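Why Won't My Whiteboard Come Clean?
11/12/19 | by the Trarnura Kids team
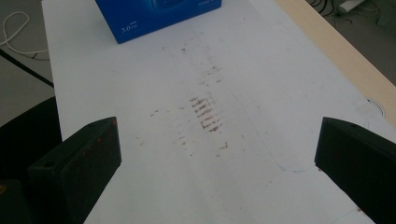 Ghosts on the board

Have you ever wiped a whiteboard and found that some of the drawing stayed behind? I have, lots of times! The board up there has rusty, reddish-brown smudges down the middle, with little dashes stacked up like a ladder. There's a thin pale blue line on it too, curving round near the bottom. Grown-ups call leftover marks like these "ghosting", and I think it's a brilliant word.

So what is in a whiteboard pen?

Three main things. There's the colour, there's a runny liquid that carries the colour out of the pen, and there's something slippery (a bit like oil). When you draw, the runny part dries up into the air very quickly. That's the whiffy smell you notice when the lid comes off. The colour is left sitting on top of the slippery stuff, so it can't get a good grip on the board, and one swish of a cloth takes it away.

Then why does some of it stay?

A new board is very, very smooth. But every time somebody scrubs it with something rough, it gets tiny scratches, much too small to see. Bits of colour tumble into them and your cloth slides right over the top. My old board at home has been wiped over 1000 times, I should think, and it's full of ghosts!

Time matters as well. I once drew a map of Lepik (my made-up island, it has two volcanoes) and left it up until January. Wiping it off took me ages and made my arm ache.

Try this one with a grown-up

Find a faint old mark on a whiteboard. Scribble over it with a fresh whiteboard pen, then wipe straight away with a soft, dry cloth. The runny liquid in the new ink can loosen the old ink, and they often come off together. It doesn't work on every mark, but I still think it's the best trick I know.

And please put the lids back on your pens!

58 comments | 2661 shares

Contact us | © Trarnura | Back to top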